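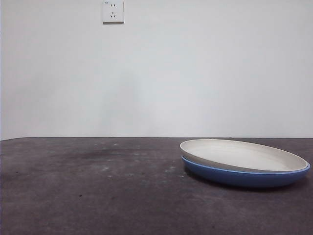 Heltlow (tabletop manipulator)

Heltlow is a small tabletop manipulator built in a shared workshop for the stacking and unstacking of household dishes. It consists of a four-axis arm, a two-finger parallel gripper, a fixed camera and a control program running on a second-hand desktop computer. The arm was designed by Settimio Sanna and Rebecca Lombardi, and the control program was written by Benedetta Monti. The name is also used for the set of tasks on which the machine is tested.

Background

The project grew out of an earlier machine, Drorkon, a belt-driven plotter with a suction cup in place of the pen. Drorkon could lift flat tiles and lids but had no means of gripping a curved rim, and its frame flexed when the carriage stood at the far end of its travel. The motors and power supply were kept when it was taken apart in December. The rest of the frame was cut up for brackets.

Dishes were chosen as the test objects for practical reasons. They are cheap, they differ in finish and outline, and a pair of similar size can be placed one on top of the other with little clearance between the rims. A shallow dish also presents the gripper with a thin edge close to the table, where an error of a few millimetres in height is enough to cause a missed grasp.

Construction

The upper arm and forearm are square aluminium tube, joined at printed housings with ball bearings on both sides of each joint. The shoulder and elbow are driven by stepper motors through toothed belts. The wrist uses a hobby servo, which was replaced twice during the first round of tests after its output gear stripped. Reach from the centre of the base is 600 mm, and the working load is limited in software to 500 g, including whatever is held in the gripper.

The gripper fingers are steel strip faced with silicone sheet. One finger goes inside the rim and the other outside it. An early version with foam facing held well but left the finger position uncertain, as the foam was compressed by a different amount on each grasp. The fingers open and close on a single lead screw, and closing force is estimated from motor current.

Control

Monti's program, called Clatholm, divides each task into an approach, a grasp, a lift and a placement. The approach is planned from a single camera picture. Each dish is found by its rim, which is fitted as an ellipse, and the centre of the ellipse is then converted to a table position using a calibration sheet measured before the session.

The low camera angle makes this conversion sensitive to the assumed height of the rim. For two dishes side by side, one height value per dish is sufficient.
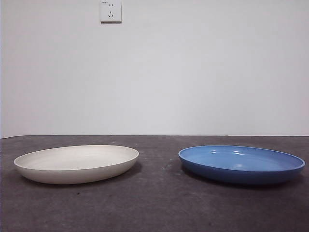 For a stack, the program must add the height of the lower dish and allow for the part of its rim that is hidden. Clatholm does this with a short table of stored values entered by hand, one row for each permitted pair. A dish not listed in the table is ignored.

Surface finish also affects detection. On a glossy glaze, bright reflections inside the basin may be taken for part of the rim, and the ellipse is then fitted too small. A matte finish gives a weaker edge against a pale wall but fewer false points. The present version discards any point much brighter than its neighbours before fitting. Small pale specks on a dark table are removed by a minimum length rule, under which short edges are not considered at all.

Testing

The test set contains three tasks: separating a stack of two, forming a stack of two, and moving one dish without disturbing the other. Each task is run 200 times with a given version of the program. Records are kept by Ornella Palumbo in a plain text log, which held 1,309 entries at the last revision. Runs stopped by hand are entered with the reason and are counted as failures.

Most recorded failures occur at the grasp. The commonest is contact between the outer finger and the table before the rim has been reached. Placement failures are less frequent and usually consist of a dish set down off centre, so that its rim overhangs the one beneath.

Variants

A second arm, Nyarko, was built by Agata Guerra from the same drawings, with a shorter forearm and a geared wrist motor in place of the servo. It is stiffer than Heltlow and slower in the wrist. The two machines share the Clatholm program, but their calibration files are not interchangeable, and the stored rim heights have to be measured again whenever the camera bracket is moved.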